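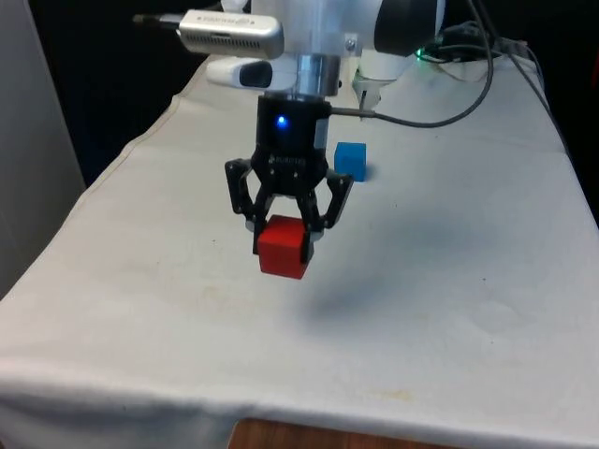

Slide 1. Good afternoon. My name is Ross Crichton and I look after the test cells at Planlow. The talk is on a fault we had in July, in which one of our arms dropped the part it was carrying and then carried on as if it still had it. It ran like that overnight. The task is about as simple as they come: pick up a cube, move it, put it down, pick up the next. On the slide the red one is in the fingers and the blue one is on the cloth. Keep an eye on the black cable that comes out of the side of the gripper and loops up past the white mounting piece, as most of the next twenty minutes is spent on a cable run like that one.

(Pause. Check that the people at the back can hear.)

Slide 2. What we were running. The job was called Uner. It was an endurance job, set up to find out how often a grasp fails when nobody is near to help. Each cycle had a pick, a lift, a short carry and a place. The control software was Lai, our own, second version. The plan was 370 cycles, starting at six in the evening and finishing before the morning shift.

Slide 3. What we found in the morning. The log said 370 cycles, all passed. The arm was parked. One cube was on the floor behind the table and the other was where it had been left the evening before. The first person in took the log at its word and reset the cell, so we lost the final position of everything. Please don't do this. I'll come back to it at the end.

Slide 4. Timeline.
Cycles 1 to 158: normal.
Cycle 159: gripper closes, lift begins, the gripper signal drops out for 31 milliseconds, then comes back.
Same cycle: gripper restarts and opens. The cube falls.
Same cycle: Lai reads the last stored value, which is "holding", and goes on.
Cycles 160 to 370: arm goes through the motions with nothing in the fingers. Every one marked as a pass.

Let people read it. Don't read it out.

Slide 5. First cause, the cable. The gripper lead had been tied down too close to the wrist. With the wrist turned fully one way there was no slack left and the plug took the pull. It didn't come out. It moved enough to break contact for a moment. We put the lead on the bench afterwards and it tested fine when it was still. It only failed when we bent it at the plug and pulled at the same time.

If asked: yes, the lead had been checked. The check was done with the arm in its home position, where there is plenty of slack.

Slide 6. Second cause, the software. This one is ours and I'd call it the worse of the two. When Lai lost the gripper signal it kept the last good value and raised no alarm. That had been put in on purpose a year earlier to stop false alarms on a noisy cell. It had no time limit. The gripper came back, Lai saw that it was connected again, and never asked it what state it was in.

Slide 7. The safety side. A small cube falling a short way onto a table does no harm. The same software was due to go on the Grurus cell, where the parts are steel and people load the trays by hand. A dropped part there lands near somebody's fingers. We also had an arm moving for hours on false information. The guard door was locked all night and the door switch worked, so no one could have walked in on it. I reported it as a near miss and I would do so again.

Slide 8. What we changed.
Lead rerouted with a longer loop, clipped at the forearm and left free at the wrist.
Cable check now done at both ends of the wrist's travel.
Any loss of the gripper signal stops the arm. No stored values.
After a restart the gripper must report its finger position before the arm moves.
Finger position is compared with the cube width after every lift. Fully closed or fully open counts as a failed grasp.

Slide 9. Retest. We pulled the plug by hand at random points, 100 times, at low speed with the guard shut and a pull cord run outside the cell. The arm stopped every time. The longest stop took up to half a second, and I'd like that to be shorter. We are still working on it.

Slide 10. Still open. We don't have a good answer for a part that slips but stays in the fingers. The width check passes it. The wrist camera could catch it, but we haven't tried that yet.

Last point, back to slide 3. If you come in to a finished run, take a photo of the cell before you touch the reset. There is now a sign on our door that says so.

Questions. If time is short, skip slide 9 and go straight to slide 10. Spare slides on the bench test of the lead are at the back, after the contact page.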